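Convocatoria abierta: taller-laboratorio de cuidado, plegado y colgado de ropa

Jukar, taller de reutilización textil
Lugar: nave Kendberg, planta baja
Inicio: abril
Plazas: 18
Duración: 40 horas

Abrimos convocatoria para la nueva edición de nuestro taller-laboratorio y tenemos muchas ganas de conocer a quienes vais a venir. Buscamos personas a las que les guste la ropa por dentro y por fuera: cómo pesa, cómo cae, por dónde conviene cogerla para que no se retuerza, qué le pasa a una camiseta de punto cuando se cuelga de los hombros durante meses. Si alguna vez has vuelto a doblar un jersey porque la primera vez te quedó una manga torcida, nos vamos a entender enseguida.

El año pasado pasaron por nuestras mesas 3.283 prendas. Casi todas llegaron hechas un ovillo, mezcladas en bolsas con sábanas, toallas y algún que otro mantel. Desenredarlas, reconocerlas y dejarlas presentables es la mitad del oficio, y a esa mitad le dedicamos el taller.
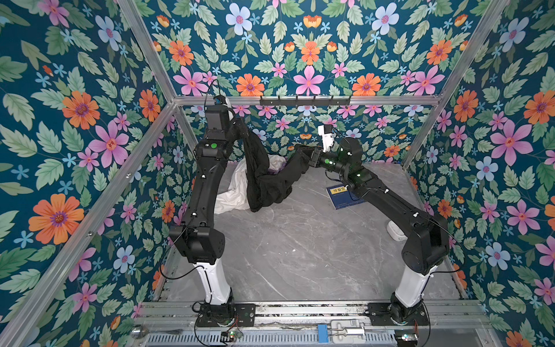 Prenda negra retorcida, con buena parte de la tela en el suelo.

Qué vamos a hacer

La primera parte es puro tacto. Trabajamos con montones revueltos y aprendemos a encontrar el cuello, el dobladillo y las costuras laterales sin extender la prenda del todo. Con la ropa oscura cuesta más, las costuras se pierden y los pliegues se confunden unos con otros, así que empezamos precisamente por ahí. Después vienen los tejidos claros, que enseñan cada arruga y cada pelusa – y que dan muchísimas alegrías cuando por fin quedan lisos.

Trabajaremos casi siempre con los dos tonos mezclados. Separar es una tarea que parece menor y que cambia por completo el ritmo de una mesa: dónde dejas lo que apartas, en qué orden coges lo siguiente, cuánto espacio te queda para estirar.

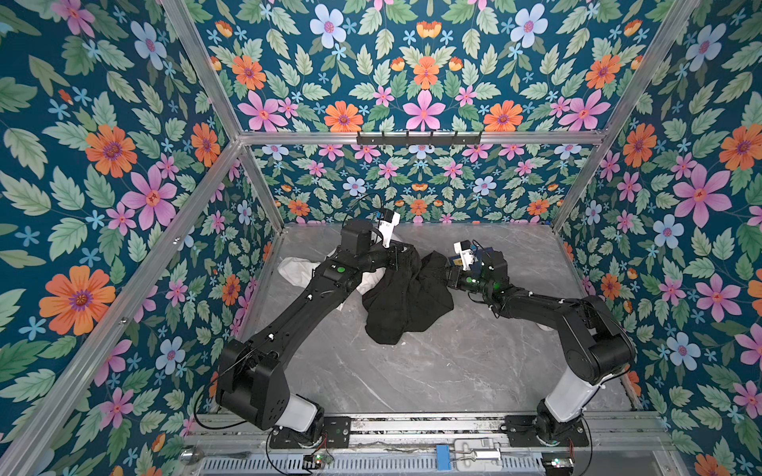
Tela negra arrugada y tela blanca, con el perchero de ganchos al fondo.

La segunda parte se centra en plegar y colgar. Heather Lindsay, que lleva el área de punto, ha preparado ejercicios por parejas: una prenda, dos puntos de agarre y el reto de llevarla de un montón a un pliegue limpio sin apoyarla más de una vez. Es divertidísimo y bastante más difícil de lo que parece, sobre todo con prendas grandes que arrastran. También probaremos el método Đorđević, el plegado en cuatro tiempos que usamos a diario para camisetas y sudaderas, y compararemos resultados con lo que cada cual traiga aprendido de casa (traed vuestras manías, nos interesan mucho).

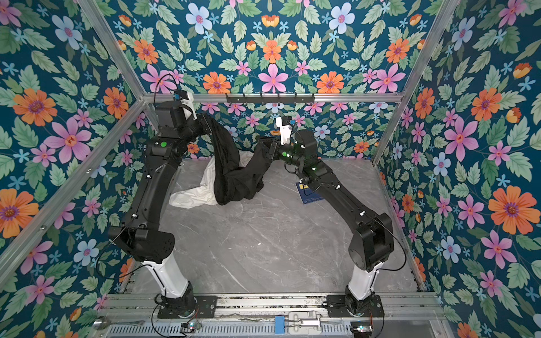

Los ejercicios por parejas se repiten a lo largo de todo el taller con telas distintas y cambiando de compañero. El algodón grueso se deja hacer; la viscosa se escurre; el forro polar rebota. A mitad del programa haremos una sesión larga de colgado, con perchas, barras y ganchos, para hablar de hombros deformados, marcas de pinza y de ese bulto tan feo que deja un gancho en mitad de la espalda.

A quién buscamos

No pedimos experiencia profesional ni titulación. Nos gustaría reunir un grupo variado: gente que trabaja en tiendas de segunda mano, en lavanderías, en vestuario de teatro, en residencias, y también personas que se ocupan de la ropa de su casa y quieren mirarla con otra atención. Sí pedimos:

– Ser mayor de edad.
– Poder asistir al programa completo. Las parejas cambian a menudo y una silla vacía se nota.
– Entender y hablar español con soltura suficiente para seguir las explicaciones.
– Manejarse bien con tejidos y pelusa. Si tienes alergia, escríbenos y lo hablamos.

Reservamos 2 plazas para personas que busquen su primer empleo en el sector textil. Indícalo en la solicitud si es tu caso.

El espacio

La decoración de Kendberg merece un párrafo propio, y Alistair Galbraith, que coordina los espacios, lleva tiempo reclamándolo. Nos encanta trabajar rodeados de papel pintado y en esta edición dedicaremos una charla corta a elegir fondos: sobre qué colores se lee bien una prenda y sobre cuáles desaparece. El nuestro es un caso estupendo para discutir, un verde azulado oscuro con hojas dentadas, flores naranjas de centro morado y otras rosas de cinco pétalos, sobre una superficie gris que imita las vetas del mármol. Delante de tanta flor, la barra del fondo con su soporte negro y sus seis ganchos en fila pasa casi desapercibida, y de ella saldrá uno de los ejercicios de colgado: cuánta separación pide cada tipo de prenda cuando los ganchos son pequeños y están en línea.
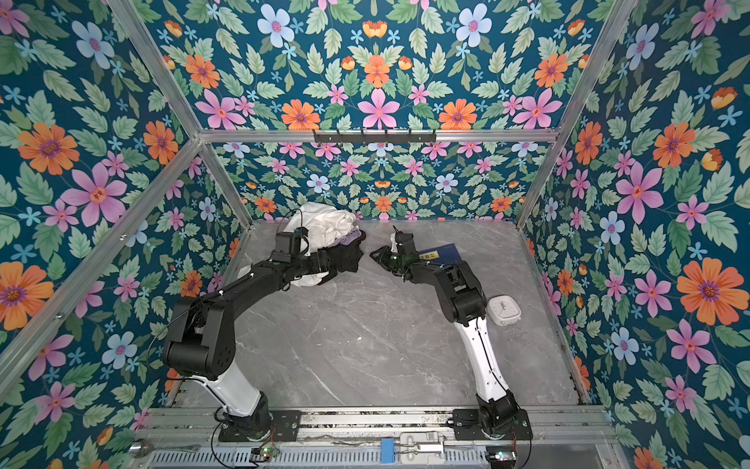

Qué ofrecemos

La participación es gratuita. Cada asistente recibe el cuaderno de plegado de Idham, la pequeña editorial con la que preparamos los materiales, con los esquemas de cada ejercicio y hojas en blanco para apuntar los propios. El fondo de flores del taller se ve muy tupido y tiene también capullos anaranjados con forma de tulipán, que hemos tomado prestados para la portada. Al terminar entregamos un certificado de asistencia, y quien quiera puede seguir viniendo a las sesiones abiertas de clasificación.

Hay café y té a media mañana. Empezamos a las 9:30 y paramos a comer a las 13:30.

Cómo apuntarse

Rellena el formulario de solicitud de la web de Jukar y cuéntanos en pocas líneas qué relación tienes con la ropa y qué prenda te cuesta más doblar. Leemos todas las respuestas con calma. Las plazas se asignan buscando un grupo equilibrado, y contestaremos a todo el mundo, también a quienes queden en lista de espera.

Para dudas sobre el contenido, pregunta por Heather Lindsay. Para accesos y necesidades de movilidad, por Alistair Galbraith.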